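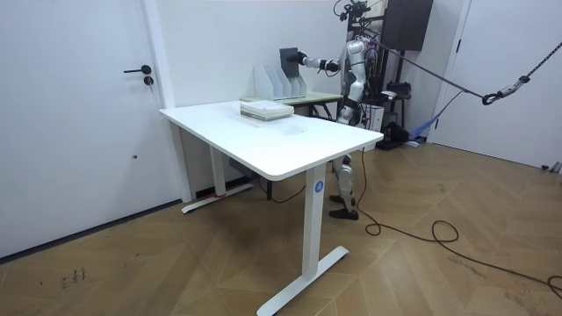

The Borier Interconnect is a treated-water pipeline between the city of Utano and the town of Prikthorpe. It is 9 miles long and can carry water in either direction, although in practice nearly all of the flow has been from Utano to Prikthorpe. The line is owned by the Borier Water District, which sells no water of its own and exists only to run the pipeline, its pump station and its meters. The district bills both customers from paper meter sheets as well as from its electronic readings. The terms under which water moves through the line are set by a purchase agreement that has been amended three times.

Background

Prikthorpe drew its water from shallow wells along Pereyra Creek for most of its history. The wells were cheap to run and needed little treatment, but their yield followed the level of the creek. In dry summers the town restricted lawn watering, and in the worst of them it shut down its car wash and filled the municipal pool late or left it empty. Nitrate levels in the two southernmost wells also rose over time, and the town began blending their water with water from the northern wells to stay within the limit.

Utano was in the opposite position. Its treatment plant on the Pereyra reservoir had been sized for a meatpacking plant that closed before the last filter bay was finished. The city was left with more treatment capacity than it could use and a bond payment that did not shrink with demand. Utano's water rates rose several times after the closing, and selling water to neighbors became a regular subject at budget hearings.

An earlier plan would have supplied Prikthorpe from a new well field east of the town. Test drilling found enough water, but the landowners and the town did not agree on a price, and the options on the land were allowed to lapse.

Planning and approval

The interconnect was first proposed in a joint study ordered by the two governments. Its main author, the engineer Damián Yáñez, compared the pipeline with new wells, with a nitrate removal plant and with doing nothing. The study found the pipeline to be the most expensive choice to build and the least expensive to operate, provided that Prikthorpe bought a steady amount of water all year. Yáñez warned in the same study that the savings would disappear if the town bought water only in summer.

That condition became the main point of dispute. Prikthorpe wanted a backup supply and did not want to pay for water in months when its own wells were sufficient. Utano wanted a guaranteed sale that it could show to its bondholders. The compromise was a minimum purchase, known in the agreement as the base quantity, which Prikthorpe pays for whether or not it takes the water.

The Utano council approved the agreement with little debate. In Prikthorpe the matter went to a referendum, where it passed narrowly. Opponents argued that the town would be tied to another city's rates, over which its residents had no vote. Supporters pointed to the nitrate readings and to the pool.

Route and construction

The pipeline leaves the Utano plant on its north side and follows the shoulder of the county road as far as the Pereyra Creek crossing. It passes under the creek in a bored casing. From there it runs along an abandoned rail grade to a meter vault at the edge of Prikthorpe, where it joins the town's distribution system below the water tower.

The pump station stands just north of the creek. It has three pumps, one of which is held in reserve. Water moving toward Utano can travel most of the way by gravity, and a bypass around the pumps was built for this purpose.

Construction took longer than planned. The contractor met cobbles under the creek that were not shown in the soil borings, and the first bore was abandoned and grouted. A second bore was made from the opposite bank at a greater depth. The district and the contractor divided the added cost after mediation. The rail grade section was completed without difficulty, although a farm crossing had to be rebuilt after it settled.

The line was disinfected and tested over a winter, and regular deliveries began in December.

Operation

Deliveries are scheduled by the week. Prikthorpe sends its order to the district, the district passes it to the Utano plant, and the pump settings are changed in the early morning. Either party may ask for an unscheduled change with 48 hours of notice. Emergency requests, such as those made during a large fire or a main break, are exempt from the notice rule.

The two systems treat their water differently. Utano uses chloramine, while Prikthorpe's well water was treated with free chlorine, and mixing the two can weaken the disinfectant in both. Prikthorpe changed its wells over to chloramine before the first delivery and mailed notices to dialysis patients, fish keepers and the owner of a small brewery. Some residents complained of a change in taste during the first months.

The line has been run in reverse on one occasion, when the Utano plant was shut down to repair an intake screen. Prikthorpe's wells could not meet all of Utano's demand, but the flow was enough to hold pressure in the northern part of the city until the plant restarted.

Rates and disputes

Prikthorpe pays two charges. The first is a fixed monthly sum for its share of the pipeline debt. The second is a price per thousand gallons, which is tied to Utano's published wholesale rate. Water taken above the base quantity costs the same as water within it, but base quantity water that is not taken cannot be carried over to a later year.

The base quantity has been criticized in Prikthorpe since the first full year of service, which was wet. The wells ran well that year, the town took less than it had paid for, and the unused water appeared as a line in the annual budget. Elba Echeverría, then a member of the town council, asked for the line to be printed separately on customer bills. The council did not adopt the proposal, but the figure has been included in the district's yearly report from that time on.

A separate dispute concerned the meters. Prikthorpe's meter and Utano's meter sit at opposite ends of the line and did not agree, with the Utano meter consistently reading higher. Each side at first suspected the other's equipment. A leak survey found a faulty air release valve on the rail grade, and replacing it removed most of the difference. The agreement was then amended so that Prikthorpe is billed from its own meter and losses in the line are charged to the district.

The other two amendments lowered the base quantity slightly in return for a longer contract term, and set out who pays for power at the pump station when water is moving south.

Effects

Prikthorpe has closed its two southernmost wells to regular use and keeps them for emergencies. It has not ordered summer watering restrictions since the pipeline opened, though an odd-even watering schedule remains in the town code. The supply has also been cited in applications for new housing on the town's west side.

In Utano, wholesale revenue covers part of the debt on the treatment plant. Retail rates have continued to rise, and the council has been divided over whether the sale price to Prikthorpe is high enough. The unfinished filter bay was completed as part of a later plant upgrade.

An extension of the line beyond Prikthorpe has been discussed but no route has been chosen. The pump station was built with space for an added pump.

See also
Borier Water District
Pereyra reservoir
Utano water treatment plant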